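Casska Opens Home Goods Showroom in Former Print Shop

12/04/2019

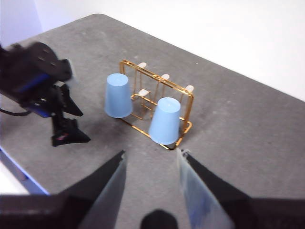 A gold-colored wire cup rack with two light blue cups on a display table at Casska.

Casska, a kitchen and home goods seller that until now has done all its business online and at weekend markets, has opened a showroom in the former Nkosi print shop. The store has 2,000 square feet of floor space, with a stockroom and a small packing area at the back.

Owner Refilwe Maluleke said the company chose to start with a short list of items for small kitchens. Cup racks, dish drainers, spice shelves and stacking bowls make up most of the stock. Larger pieces, including rolling carts and folding stools, can be ordered at the counter and picked up later.

"People kept asking us how big the racks were," Maluleke said. "We put the measurements on every listing and they still wanted to see one on a table. So now they can."

The wire cup rack in a gold color has been the company's best seller since it was added to the catalog in June. Casska has sold roughly 3,000 of them, most to customers in apartments with little cabinet space. Cups hang upside down from pegs on the upper part of the rack -- a layout that Maluleke said appeals to buyers who want their everyday cups out on the counter. The light blue plastic cups are sold separately.

Savita Nigam, who manages the showroom, said the display tables were kept plain on purpose. Each one holds a few items, and shoppers are free to pick things up, hang the cups and move the racks. Staff reset the tables before opening each morning.

"We don't want it to look like a place where you can't touch anything," Nigam said. "If a cup is left standing next to the rack, that's fine. Somebody was trying it out."

The building had been vacant for two years. Work on the inside was done by Bridex, a local contractor, and included new lighting, a wider front door and repairs to the floor. Tumelo Ndlovu of Bridex said the walls had been covered in shelving brackets from the print shop and took longer to patch than planned. They have been painted white throughout.

Parking is available behind the building, with the entrance off the alley. The street spaces out front are limited to one hour.

Casska will keep its online store, and orders placed there can be collected at the showroom at no charge. Returns of online purchases will be accepted at the counter with a receipt. The company does not plan to sell at the winter market this season -- Maluleke said the staff is too small to cover both -- but expects to be back in the spring.

The showroom is open from 10 a.m. to 6 p.m., with shorter hours on holidays.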